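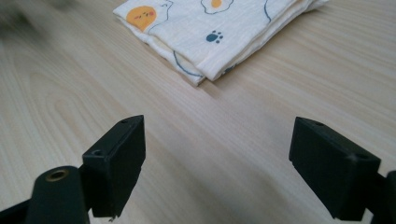

How to Write a Solidarity Statement People Will Sit Through

Posted 30 December 2020 by Lorne Melnyk

Sooner or later your group will vote to issue a statement in support of somebody, and everyone will look at you because you own a printer. I have drafted more of these than I care to admit, most recently for the Hakero dockworkers' campaign in November. My first version had 346 words before it mentioned the dockworkers.

Start with the ask. Who are you supporting, what do you want to happen, and who has the power to make it happen? Put all of that in the first two sentences. If the harbor authority can reinstate the fired crew, name the harbor authority. "The forces of reaction" don't have a mailing address.

Next, one paragraph of facts. Give the date things went wrong, the number of people affected and where you got the number. We wrote that 215 families had lost income and cited the union's own list, which saved us when the local radio host went looking for a mistake. He found one anyway. We had misspelled Pakden, the town we were in.

Then say who you are. Keep it short. "We are tenants and students in Pakden" is plenty. Nine logos across the bottom will start a quarrel over the order of the logos.

Getting sign-ons

Send the draft as finished text with a deadline. Ask "Will you sign by 6 p.m.?" and never "Any thoughts?" Any thoughts will bring you a page on the Gristerico land dispute, which is a serious matter and belongs in its own statement. Allow one round of corrections, for facts only.

Reading it aloud

Time it. Two minutes outdoors is generous, one if it's raining. Break long sentences where the reader needs air, and mark the pauses in pen. Fung-ping Lui read ours from the steps and quietly dropped my favorite adjective, "unconscionable," on the second try. She was right to.

Print 10 copies in large type. Hand one to each reporter, if you have reporters, and keep two dry inside your coat. Email the same version that evening to whoever you named in the first paragraph, with a phone number that somebody will answer.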